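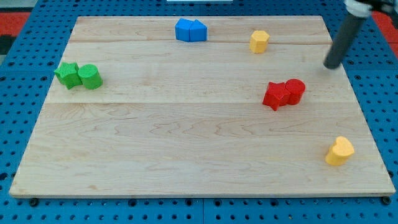
The Second Reel

The print showed up in two cans, and the second one was empty.

I should back up. I run the projector at the Tivercombe, a single-screen movie house on the corner across from the bus depot, and when I say I run the projector I mean I also sell the tickets, scoop the popcorn, and unclog the sink in the men's room with a coat hanger. We have 298 seats. I have never seen more than half of them filled, except for the time the high school let out early with a gas leak and the principal marched everybody over to watch a nature documentary about herons.

Every November we do a week of old superhero pictures. I don't mean the famous ones. I mean the cheap ones, the ones shot in somebody's cousin's quarry with a guy in long underwear hanging from a crane. I love them. I can't defend most of them, but I love them, and there's a crowd in town that feels the same way and comes in costume and throws socks at the screen (we settled on socks after a bad year with oranges).

The closing movie was going to be Captain Estevness Versus the Tide. If you grew up where I did, you saw it on television on some rainy afternoon, sliced to bits by commercials for carpet. A lighthouse keeper gets hit by lightning and finds out he can push water around with his hands. He mostly uses this for good. There's a bank robber who lives in a submarine, and a dog that I'm pretty sure is played by two different dogs. My mother and I watched it on the couch when I was seven and home with the mumps, and I fell asleep before the ending, and for more than thirty years I had never seen how it came out.

She wouldn't tell me, either. She said it was worth waiting for. Then she'd get this look, like she'd hidden a present and was watching me walk right past the closet.

So when a film depot called Hamann wrote to say they had a complete print, I about fell off my stool. I paid the deposit out of the popcorn money. I put up posters. I told everybody who bought a ticket to anything that we had it, the whole thing, no carpet commercials. And then two days before the show I pried open the second can and it had a rubber band in it.

I called Hamann. The man who answered had a voice like he was lying down.

"It says complete," he told me.

"I'm looking right at it and it isn't."

"Well, it's got complete written on the lid."

"There's a rubber band in it," I said.

He thought about that for a while. "You can keep the rubber band," he said.

He did look, I'll give him that. He called back after lunch and said the last person to have both reels was a collector in Grokow, which is a little town up past the reservoir, four hours if you don't get stuck behind a hay truck. I got stuck behind two. I left my nephew in charge of the matinee with strict orders not to touch the big lever, and I drove up there with a thermos of coffee and the rubber band around my wrist for luck.

The collector turned out to be a very tall woman in her eighties with a barn full of film. She kept a ledger, all in pencil, and she ran her finger down it and said my movie was number 1276. Then she walked me straight to it, past shelf after shelf, without once looking at a label. It smelled like vinegar in there and a little like horses.

"Why do you only have the second half?" I asked her.

"I only like the second half," she said.

She made me a deal. I could borrow the reel for one night, no charge, if I watched it with her first, right then, in the barn. She didn't let things out of there with people who hadn't seen them. She had a projector set up on a feed bin and a bedsheet nailed to the far wall, and she pulled out two lawn chairs and handed me a blanket without asking if I was cold. I was freezing.

I almost said yes! I had my hand on the back of the chair. It was the exact thing I'd wanted since I was seven years old, and it was right there threaded up and ready to go, and I stood in that barn and thought about my mother in her apartment over the dry cleaner's, with her bad hip, who'd already told the entire building she was coming to the show. She'd bought a hat.

So I told the woman the truth. I said I'd never seen the ending, and there was somebody I was supposed to see it with.

She looked at me for a good long time. Then she sat down in her lawn chair, turned the projector on anyway, and pointed at the door. "Go wait in your car," she said. "I'll watch it for both of us."

I sat in my car and ate a granola bar. Through the gap in the barn doors I could see the light jumping around, and once I heard her laugh, a big honk of a laugh, and once I heard nothing for so long that I started to worry. When she came out she had the reel in a pillowcase. Her eyes were pink. She told me to drive slow over the railroad tracks and to rewind it when I was done, and she went back inside before I could thank her properly.

I drove so slow over those tracks that a kid on a bike passed me.

The night of the show it rained sideways. I'd been hoping for a full house and we got roughly 100 people, which for us, in that weather, is a parade. There were six or seven Captain Estevnesses in yellow slickers (some of them I think had just worn their slickers). The submarine robber was there. Somebody had brought a dog, and then somebody else had brought a dog, and they'd clearly planned it, and they took turns walking up the aisle, and it brought the house down before I'd even dimmed the lights.

My mother sat in the back row so she could be near the booth. I'd cut the hot light on the candy counter and left my nephew out there with a flashlight, and I kept the booth door propped open with a bucket so I could lean out and see her hat.

The first reel went fine. Socks flew. There's a scene where the Captain tries to ask the mayor's daughter to dance and accidentally pulls the punch out of the bowl and across the room, and it's a terrible effect, you can see the fishing line, and people cheered for the fishing line. Then the little mark flashed in the corner and I switched over, and my hands were shaking so hard I bumped the focus and had to fix it while everybody hollered at me.

And I'll tell you about the ending, though I wasn't going to. The big wave comes. It's a bathtub wave, it's obviously a bathtub, and the toy lighthouse is about as tall as a salt shaker. The Captain wades out to stop it and he can't. He pushes and pushes and it keeps on coming. So he turns around and calls to the town, and they all come down to the beach, the mayor and the daughter and the robber and both dogs in the same shot (both of them! I'd been right!), and they all hold up their hands along with him. None of them have any powers. They just stand there in their wet clothes with their arms out.

The socks stopped. I leaned out of the booth and about half the people in my theater had their hands up. My mother had hers up, as far as the one shoulder would let her. I looked at her and she was looking at me, not at the screen, with that closet face of hers.

I had one hand on the projector. I put up the other one.

Afterward she stood in the lobby while I swept up socks and she asked me what I thought. I said the wave looked like a bathtub. She said well of course it did. She said that when I was sick she'd sat there at the end with one hand up in the air, holding it up at the television like a fool, so as not to wake me with the other one, because I was asleep on it.

Then she wanted to know if there was any popcorn left. There was some, the old maids mostly, down at the bottom of the machine, and I scooped it into a bag for her and she ate it in the car with the heater on.

I rewound the reel the next morning. I put it back in its pillowcase with the rubber band around it, and I packed two sandwiches this time, and I called my mother to see what she was doing with her day.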